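A Visit to the Skelus Showrooms at Larnilska

2021-10-21

I went to the Skelus open day because a neighbor of mine had bought a sofa from them and I had sat on it. It was fine. It was not, to my back, worth what the brochure says it is worth, and the brochure is what brought me out to Larnilska on a gray morning with a notebook and a sandwich.

The building is an old dairy on the edge of town, well signposted from the bus stop and badly signposted once you are through the door. Coats go on the left. The tour starts on the right, past a wall of framed certificates that are hung too high to read. I asked what they were for and was told "quality." I asked who had issued them and was told that somebody would get back to me.

The frame shop

You start with the frames. Skelus makes a great deal of its timber, and the guide had a little speech about it that she gave well. The wood comes in dried, gets cut on two saws, and is glued and doweled at the corners. I have no complaint about that. Glue and dowels are how a decent frame has been made for a long time. What I did mind was the speech going on to call it a "heritage joint," as if the company had dug it out of a tomb.

They have a sample frame you are invited to lift at one front corner, to see if the other front leg comes up with it. It did. I asked to try the same thing on one of the frames waiting on the racks and the answer was no, for insurance reasons. Make of that what you like.

Cushions and covers

The cushion room is warmer and smells of new foam. Two grades are on offer, Moser and Roria. Moser is the firm one. Roria is softer and costs more, and it took three questions from our group before anyone would say what is in it. The answer was foam with a layer of fiber wrapped around it. That is a perfectly ordinary cushion, and people like it for the first year. I would want to see one after five.

A leaflet on the table says each cushion passes through 40 checks. I asked for the list. The guide said it was internal. Further down the same leaflet, the guarantee on the frame is given as 40 years, and the guarantee on the cushions as 7. If you read only one line in there, read the second of those, and then the small print under it, where "normal softening" is left out of the cover altogether. Softening is the main thing that goes wrong with a cushion.

Cover fabrics hang on rails at the far end. There was plenty of beige. Pale upholstery looks good in a showroom where people take care how they sit, and I would like to hear from a family with a dog before I believed a word about "easy living." The covers on the seat cushions zip off. The ones on the arms do not, and the arms are where the grime ends up.

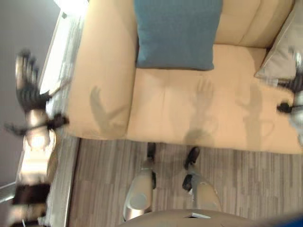
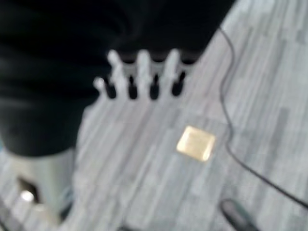 Prices and the sales talk

After the cushions you get coffee, and after the coffee you get the price list. The three-seater starts at 1116 with the Moser filling. Delivery is extra, legs in anything but the standard finish are extra, and so are the throw pillows, which the brochure shows on every single page. There was an open-day discount, good until closing time. I have seen enough of these to doubt that it vanished when the doors shut. When I asked if it would be back at the May open day, the salesman said he could not speak for May.

To be fair to him, he did not chase me around the room. He also told me plainly that the wide arms eat up a lot of seat, and that I should measure my doorway before ordering. I trusted that more than anything printed on the walls.

Practical notes

The tour is free and takes most of a morning. Wear shoes you can stand in. There is one bathroom, by the coats. Parking is tight, and the bus back is not frequent, so check the return time before you go in.

Sit on everything, for longer than feels polite. I did ten minutes on the Roria and got up stiff. I did not order. I have written to ask for the list of checks, and so far I have had a brochure in reply.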